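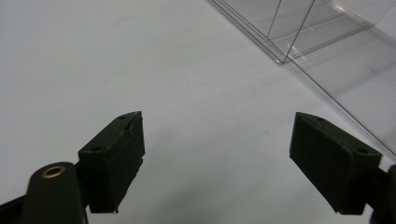

Pallside 5
Trajectory and gripper-width software for hand-held demonstration tools

Pallside takes the recordings from your hand-held gripper and turns them into clean training episodes. It computes the path of the tool, the opening between the fingers at each moment, and the start and end of each attempt. The output is ready for your policy training, without hand labeling.

What is new in version 5
Clear plastic boxes on pale tables were a weak point of version 4. The tracker found few features on such a surface and the path could drift. The new tracker gives more weight to the motion sensor when the picture has little texture, and it marks the uncertain parts in yellow on the timeline. You decide if you keep them or cut them.

Finger width is now read from the shape of both fingers, so no printed markers are necessary. After you change the finger pads, please run the width calibration again. It needs 33 seconds.

Tested on
1,203 episodes recorded at our Leketgate office, mostly pick and place with transparent containers. Lech Lis reviewed the rejected ones by hand, and his notes are included in the download.

Requirements
Linux, 16 GB of memory, one graphics card. Export to Cleto format is included. The Swanson planner plug-in is sold separately.

License
400 euro per seat and year. Universities should write to Napaporn Khunthong before ordering.

Released August 2021. Updates inside version 5 are free.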